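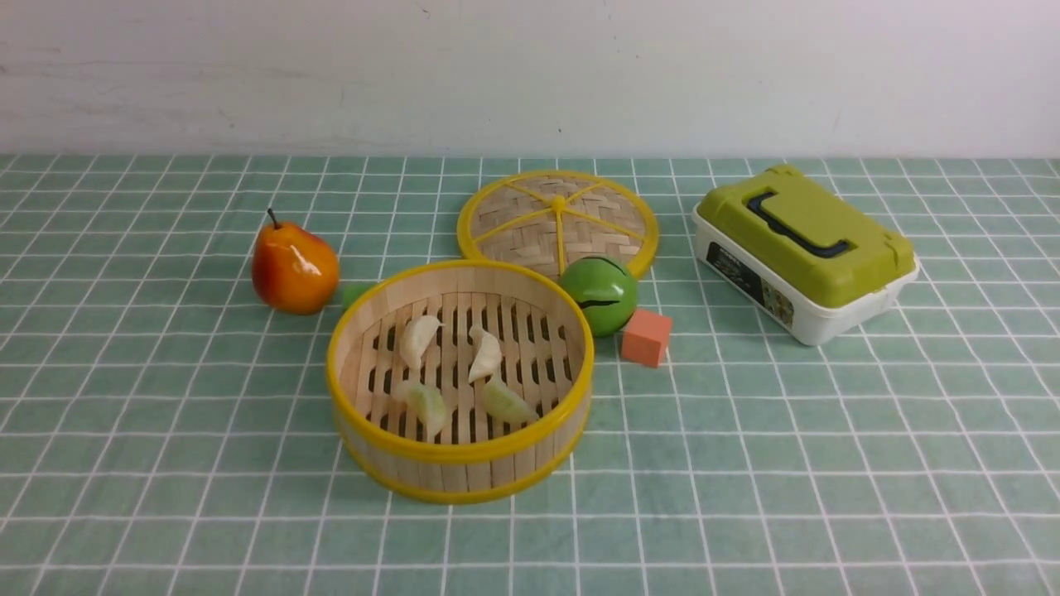
Kristýna had been told there would be guests at 4, so she had the steamer out by noon. She was six and took lunch seriously.

"Who's coming?" Lenka asked from the doorway. She still had her coat on. The bus from Lasen had been late again and she had walked the last part in the February slush.

"Mr. Skála," Kristýna said. "And Grandpa, if he's better."

Lenka took off the coat and hung it on the back of the door. Kazimír Skála lived across the landing in 142 and came over when he was asked, always in a tie. Her father was in the hospital at Tredier and was not coming. She had said so at breakfast.
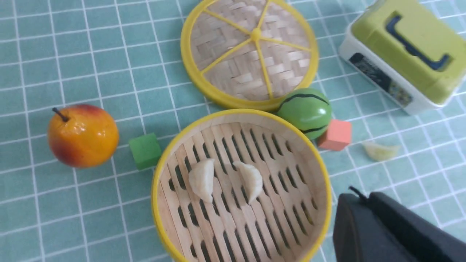 "He might not get here for lunch," she said. "It's a long ride."

"Then we'll keep the lid off till he comes. Then we put it on and it's ready."

Lenka pulled out a chair and sat down. Her phone rang in her coat pocket and she let it ring. It would be her brother Oldřich, about the 2,000 crowns or about the doctor, and either one could wait a little.

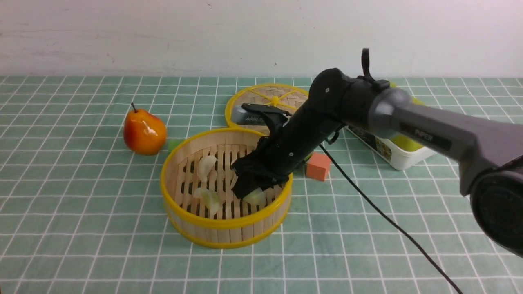
Her father had made real dumplings on Sundays in the old kitchen. He folded them badly and talked the whole time. He would have liked this steamer - the yellow rim, the lid with its spokes like a bicycle wheel. He would have asked the price and said it was too much.

"How long do they cook?" Lenka asked.

"Until they're done."

"That's what Grandpa says."

"I know," Kristýna said. "He told me."

The phone rang again. This time Lenka got up and answered it - her hand was steady enough. Oldřich was talking before she could say hello.

"He ate something," he said. "He asked what day it was and then he ate some soup."
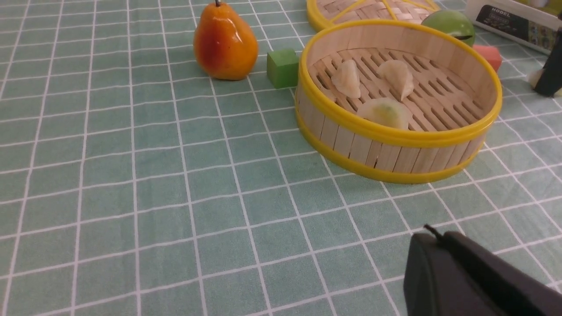
Lunch, with a pear for after.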